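Subject: Re: [rindov-residents] Bids for running the night shelter
From: Tanko Olatunji

Hi all, and thanks Babatunde for chasing the council so quickly!

Babatunde Idahosa wrote:
> Does anyone know when the bids for the shelter close? The notice
> on the library door says August, but the council page gives no
> date at all. Also, is it only the old Goris building, or can
> people offer somewhere else?

I rang them this morning (20 minutes on hold, lovely music) and got some answers, so I'll put them under headings.
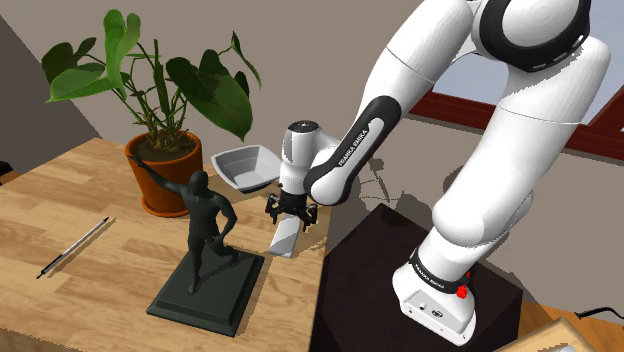 1. Closing time

It's noon on the last working day of August. Paper copies go to the front desk at Surnach House, and they do want 2 of them. Email is fine too, but keep the attachments small — mine bounced last year and I only found out a week later.

2. The building

Goris is the one they'd like, but any hall with room for 14 beds and a proper kitchen will be looked at. The woman I spoke to was quite keen on the old school in Ma Lane, if the heating can be sorted (a big if, I know).

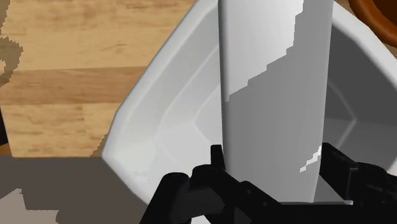 3. Money

There's a grant of £500 towards bedding, paid once the contract is signed. Running costs are separate and you have to set them out month by month. I've got the blank form if anyone wants it, just shout.

Babatunde, are you still up for reading through our draft? I can drop it round after tea.

Tanko

3 comments | Share this message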